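FOR IMMEDIATE RELEASE
May 2023

Brultport's supper swap is back, and I'm so happy to be the one telling you!

I'm Auður Ásgeirsdóttir, and I run Gruvitard, the little cooking club on Skudosholm street. Our first swap in November fed 103 neighbors (we ran out of soup, sorry again).
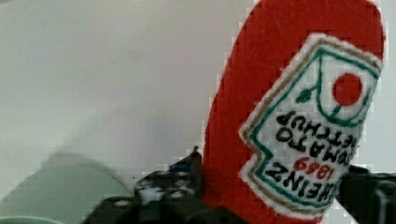 What does it cost to come?
It's free if you bring a dish to share, and $2 if you'd like to just show up and eat.

We've moved to Vídalín Hall, so there's finally space for everybody, up to 207 seats with the balcony open.
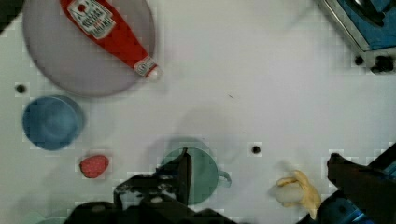 Plate and ketchup on the table.

Bring anything you'd serve at home. Casseroles, dumplings, your aunt's bean salad, all good with me.

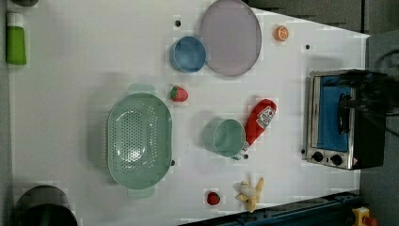

And please write the ingredients on a card, because folks with allergies want seconds too! 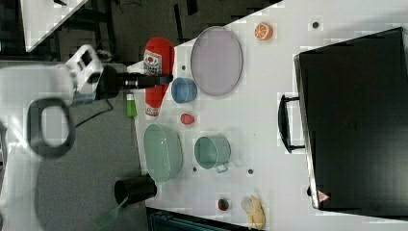 Doors open at 5 p.m. and we eat at 6. Plates and forks are on us this year. Same with sauces, so if you're a red ketchup bottle kind of person, leave yours in the fridge. To sign up a dish, stop by the club any afternoon and ask for me.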